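Benerero hand comparison: progress report to the Siltix fund
Period ending December
Prepared by Raili Lindqvist

Summary

We said we would have both hands compared by now. We have one hand compared and the other one partly compared, which I realize is a comparison only in the generous sense. Spending is on plan. The schedule has slipped, and the revised dates are at the end.

What we did

The Plesel two-jaw gripper finished its full set of 2000 trials in October. It is dull, strong and dependable, and it dents anything softer than a tennis ball. Scores for firm objects were good enough that we stopped arguing about them.

The Baran multi-fingered hands took longer. Mounting them cost us 7 working days, most of it spent on a bracket drawing that had been mirrored at some point by a person who may be writing this report. They are now on both arms, and the controller talks to left and right together, usually at the first attempt.

We have since moved to soft food, as agreed in the proposal. The task is simple to state: pick up a bread roll, put it in a bowl, leave it looking like a bread roll.
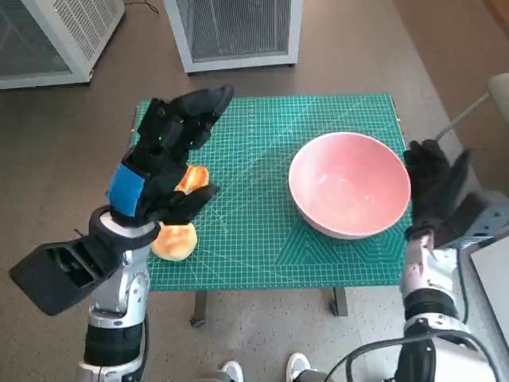 Grip force is still the main trouble. The default setting was written for tools, and at that setting a roll becomes a flatter roll. We brought the closing current down in nine steps and settled on the fourth from the bottom. Any lower and the fingers give up halfway to the bowl. The bakery bill has been moved from "catering" to "consumables" at the request of accounts.

Cameras

The head camera is fine until a hand gets in front of what it is looking at, and in this work that happens on every pick. We would like to try a wrist camera next period. It fits inside the existing budget if we drop the second spare controller.

Next period

Finish the remaining Baran trials, again 2000, by the end of February. Rerun the Plesel on rolls at reduced force, so that it gets a fair hearing. Send the draft comparison in March — with both columns filled in this time.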